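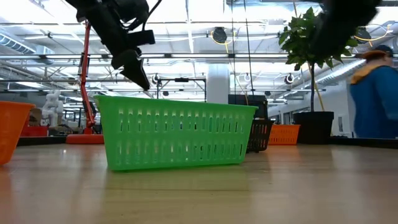

Liliana Sala | 2025-12-02 | 2 comments

Dye bath notes, contd. Madder on the Grirkham wool, second go. Same recipe as July except the water, tap this time, Groltport supply is a lot harder. Color came up redder than I expected, less brick. Like it.

Mordant: alum, overnight soak. Skein weight 734 g before scouring, forgot to weigh after. Do that next time!!

Kept the pot under a simmer the whole way. Went over once when I was on the phone with Sorrentino re the late order, turned it down right away. Might be why skein 5 has the brown streak near the tie. Or the tie was too tight. Retie looser, figure eight, cotton not acrylic.

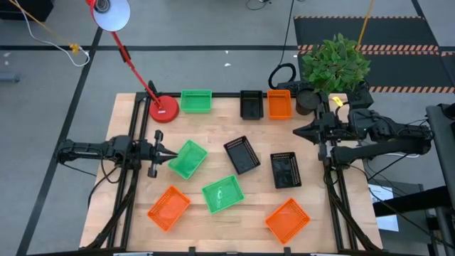
Skeins 2 and 9 went in the afterbath for the pale shade. More peach than pink. Skitia sample card says "rose" but I dont trust that card, it's been on the windowsill for ages.

To do
- pH strips, we're out
- wash test on the streaky one, cold then warm
- ask if anyone wants the exhuasted bath before I dump it
- label the jars. The one marked "iron?" is iron, I checked

Weld next. Need to chop it smaller, last batch clogged the strainer and bits got all through the yarn.

Shares: 9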